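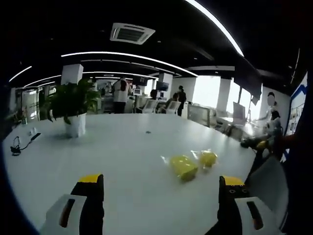

4.2 Picking up bagged parts

Use this section when recording with the Midix hand-held gripper on parts wrapped in clear plastic.

1. Clear a space on the table in front of the part. Move cables out of your path.
2. Open the fingers all the way. Check that both yellow tips are seated.
3. Line up the gap with the nearest part and move in slowly.
4. Close on the solid part, with as little spare plastic between the tips as you can.
5. Lift, hold for 2 seconds, and set the part down.

Note: Glossy film can throw off tracking under bright strip lights. Turn the bag a little and try again.

Caution: Do not squeeze past the stop. The finger pads can tear.

Replace the tips after 3,000 grips, or sooner if they look worn. Order tip set 207 from Tirkum.

If the gripper shows a fault light, go to section 4.3.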